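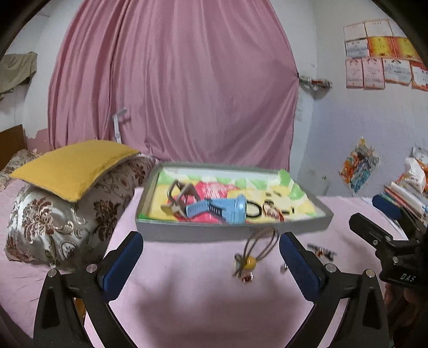

Handheld gripper demonstration is a way of teaching a robot a task by having a person do it first, holding a tool shaped like the robot's own hand. The tool has two fingers that open and close, and a camera records what the fingers meet. No robot needs to be present, so lessons can be gathered in bedrooms, kitchens and workshops, with all their wonderful clutter!

Method

The demonstrator holds one gripper, or one in each hand, and carries out an everyday job such as sorting hair ties and clips into a shallow box. Small accessories make surprisingly rich lessons: a claw clip is stiff and open, an elastic loop bends at a touch, and a bead or charm changes where the fingers can get a hold. Soft surfaces like bedding add a challenge of their own.

Each run is saved as one demonstration. The Dodwood project, an early household collection, kept runs under 40 seconds and gathered 1,000 of them in 11 homes.

Comparison with remote control

In remote control, also called teleoperation, the person steers a real robot from a distance. The recorded motions are ones the robot can certainly make, but the work is slower. Handheld tools are quick and let the person feel the object push back, a real delight for anyone who has fumbled with a joystick. Their motions must later be checked against the robot's reach.

See also

Pinemell gripper
Ranolgate task set
Teleoperation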